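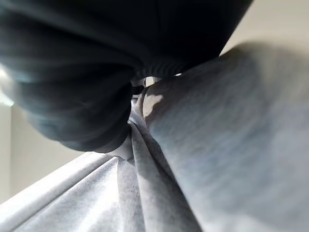 Sunday, just gone four in the afternoon, bench notes

Laundry again. I know, I know, I said I'd move on to the cutlery drawer this week, but Ekaette came in with a bag of sweatshirts and I can't resist a sweatshirt. They're horrible! Towels are a doddle by comparison (four corners, same both sides, done). A sweatshirt has arms and a neck, and it'll happily hang on to whatever it was bundled up with.

Today's job was the dull one: get a grey garment out from a dark one without dragging the whole heap along. I can do that with one hand while talking on the phone. Kaplan, our planner, still wants to know where one garment stops and the next begins before it commits to anything, and that's just where dark navy cloth is at its meanest. The folds go black and the depth map goes to mush. Grey fleece is kinder, you get shading all the way along a crease and Kaplan can follow it.

Ran 25 attempts, all logged under Pisavari in the usual folder. A clean separation 4 times. The rest were split between grabbing both layers and grabbing nothing, and one where it got a lovely firm hold of its own cable. Mieczysław says 4 is an improvement on last time. He's right, but last time was 3, so I'm not buying cake.

Things I want to try next, before I forget:

Ribbing. Cuffs and waistbands have those fine ridges and they're the easiest bit to pick out even when the cloth either side is a dark lump. If the grasp picker went looking for ribbed bits first, we'd at least know we were at an end of something. Ekaette thinks we've got enough labelled frames for it — 194, if you throw in the ones from February. Bit thin, but let's see.

Slow the last bit of the approach down. Too much smear in the wrist view when we're close in.

Pinching. When two fabrics press together the creases all run in to one point, and Kaplan loves going for that point. It's the worst place to grab! I've put a penalty on it in Direr's config, not tested yet. Mieczysław, please don't overwrite my copy again.

As for whether I'd let it near my own washing: no. It'd be fine handing me socks one by one if I had all evening. Pulling apart a heap is still a person's job in my house, and I did a full load this morning in less time than one attempt takes to plan.

Gripper pads are getting shiny, Ekaette is ordering more. Battery left on charge, bag of sweatshirts is under the bench, please don't fold them.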